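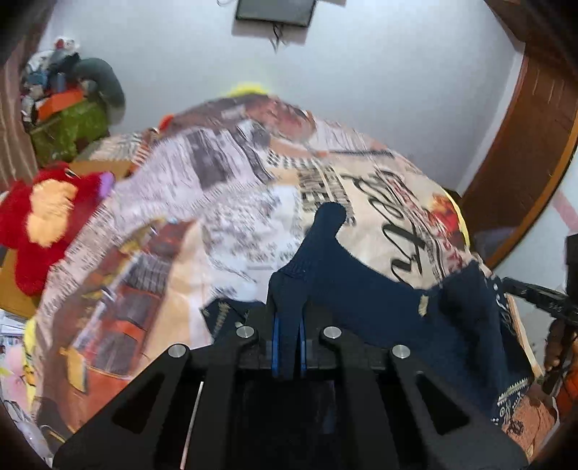 Plarberg Collage Print Sheet Set

Sold by Avgate Home. Reviewed for the shop by Lech Kaczorowski.

Busy sheets come and go, and I was in no hurry to stock another one. The maker says this set "brings the city to your bedroom". I'd say it brings a lot of lettering, some newspaper-style print, a checkered band and a few colourful pictures, all at different angles. Whether you want to sleep on that is up to you.

What you get
Fitted sheet, flat sheet and 2 pillowcases. The queen size fits mattresses up to 50 cm deep, according to the packet. I'd take that with a grain of salt if you use a thick topper.

Fabric
Cotton and polyester blend, 200 thread count. The maker calls this "hotel quality". It isn't, in any hotel I've paid for. It is a plain, middling sheet that feels a bit stiff out of the packet and gets better after a few washes. The blend does crease less than our all-cotton Layug set, I'll give it that.

The print
Don't buy it for the words. They run in several directions and most of the small print can't be read, so if you were hoping for something to look at over breakfast you'll be let down. Pale areas sit right beside strong reds and oranges – fine with a plain doona cover, a headache with a patterned one.

One claim I do half believe is that a print this crowded hides marks. Small ones, maybe. It also hides socks. Dark clothes show up well enough when you're folding on the bed, but anything pale and small tends to vanish until you lie on it.

Care
Warm wash, inside out, with like colours. Line dry in the shade. The packet says the colour is guaranteed for 6 years, but I couldn't find out who you would ring about it. Our own returns policy applies either way.

Sizes and stock
Single, double and queen. No king before December. If you want the same fabric without the pictures, the Odside plain set costs less and comes in navy or cream.

Page updated 2022-05-14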